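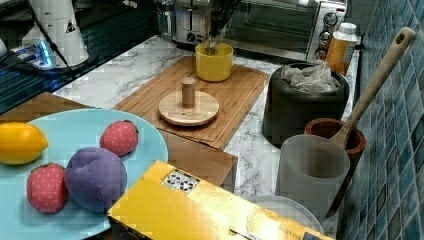 maintained by Geeta Rathore, w/ Shahab Arabzadeh. last touched April

Pekeo household words, v2

README, read before you open the csv

What it is
Word list of kitchen and pantry terms as people say them at home. 638 entries. Collected in Sullulura and Jitaru, mostly by phone, a few on paper. Spelling is whatever the speaker wanted, we did not fix it.

Files
words.csv - the main one
speakers.csv - age band, town, nothing else
old/ - v1, dont use

Columns
term, gloss, town, speaker_id, note. Note is free text and messy. Blank town = speaker moved around as a kid.

Counts
Sullulura 333, Jitaru 258, the rest blank. Plurals are folded in with singulars except where they mean something different (the word for "plates" is also "dinner guests" in Jitaru, kept both).

Known problems
- fruit names are a mess. plum and damson share a gloss
- accents got eaten in the export, rows 138 and up
- lid / cover / dish overlap, needs a second pass
- two speakers share an id, will seperate them in v3
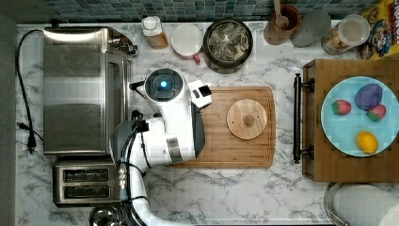

Tarun Kushwaha wrote back that the lid and cover rows should stay apart, his grandmother would never have used one for the other, and could we please put the Jitaru verbs back in. Fair. Verbs are in old/ for now, merging Saturday if the script runs.

License
Free for teaching and research. Selling it, ask first. Credit "Pekeo word list" and the version.

Fixes
Send the row number and the town. Audio welcome, short clips only.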